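Search this site Enter keyword Go

Visit report: Drikitz weaving mill, Forus
12/5/24
377 shares 2 comments

The mill opens to outside visitors twice a year, in February and again in late spring. Our group was taken round the yarn-dyed side only. The piece-dyed side was shut down for boiler work, and the print room belongs to a separate firm. Edith Quintero, the production manager, led the tour and answered most of the questions. Ear defenders were handed out at the gatehouse and were needed from the winding room onwards.

Dyehouse

Checked sheeting at Drikitz is woven from yarn that is already coloured. The cotton arrives on cardboard cones and is rewound onto perforated plastic tubes, at a lower density, so that liquor can pass through the package evenly. Packages are stacked on vertical spindles in a closed vessel. The largest vessel holds 2,724 litres and is used almost entirely for black. Reactive dye is circulated from the inside of the package outwards and then reversed on a timed cycle.

Black takes the longest of any shade in the range. Most of the time goes on washing-off. Unfixed dye left in the yarn would bleed into the white squares at the first wash, and the mill has had two lots returned for this in the past. There are now two hot soaping stages where there used to be one, followed by a rub test on a knitted sleeve from each lot. The white yarn is bleached in a separate vessel, which is never used for colour.

Drying is by pressure dryer followed by radio frequency. Several of the group asked about energy use, but the meters are read for the whole building and no split was available.

Warping and sizing

Pattern is set at the warping stage. Cones are loaded on the creel in colour order, black and white in equal blocks for a plain gingham, and the warp is wound in sections onto a drum before transfer to the weaver's beam. A standard sheeting warp is 2,280 metres long. One wrongly placed cone gives a fault running the whole length, so a second operative reads the creel against the draft before the drum is started.

The size is a modified starch with a little wax. It is applied hot, squeezed and dried over cylinders. Too little gives breakages at the loom and too much sheds dust beneath it. The sizing room had the only really unpleasant smell of the visit.

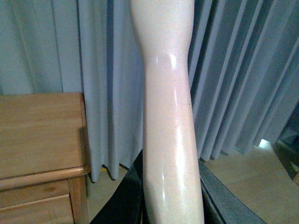 How much does the finished sheeting shrink in the wash?

The mill works to a limit of three per cent in either direction after a 60-degree wash. Warp shrinkage is dealt with mechanically before the cloth leaves the finishing department. Weft shrinkage is controlled by the width set on the stenter.

Weaving

The loom shed is called Vaughan, after the street it backs onto. All the looms in it are rapiers, with a colour selector for the weft. Running speed on the wide machines is 500 picks a minute. The humidifiers are set high, as dry cotton breaks more often, and the floor is concrete with a drain channel down the middle.

Square checks depend on the pick density staying true to the warp. If the take-up drifts, the checks become slightly oblong. A single square does not show this, but it becomes plain when two panels are placed side by side. Each piece is checked with a steel rule over a fixed number of repeats at the start of the beam and after any long stop. Edith Quintero regards stops as the main cause of visible faults, as the first few picks after a restart tend to be either tight or open.

Finishing and inspection

Grey cloth is singed over gas, desized in an enzyme bath, washed and put through the stenter. Bow and skew are corrected here by angled rollers under camera control. In a check, any bow is obvious, and the tolerance is half that allowed on plain sheeting. The cloth then goes through the rubber-belt shrinking unit and on to inspection, which is still done by eye over a lit table. Faults are flagged at the selvedge with a coloured thread.

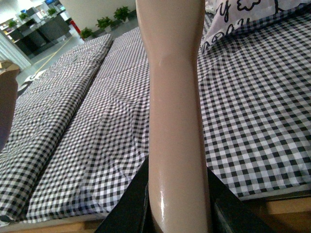
Black-and-white gingham sheet with a mannequin limb.

Making-up

Hemming is automatic on the long sides and manual at the corners of fitted sheets. Elastic is sewn under tension all the way round in the Ameo range and at the corners only in the cheaper one. The mill does not match checks across the corner seams. It was quoted for once and the extra cloth made the sheet too dear.

Practical notes

Parking is on the river side. Flat shoes are required. The seconds shop takes cards and closes at four. Places on the next visit are booked through the gatehouse, and the piece-dyed side should be running again by then.

2 comments Share this page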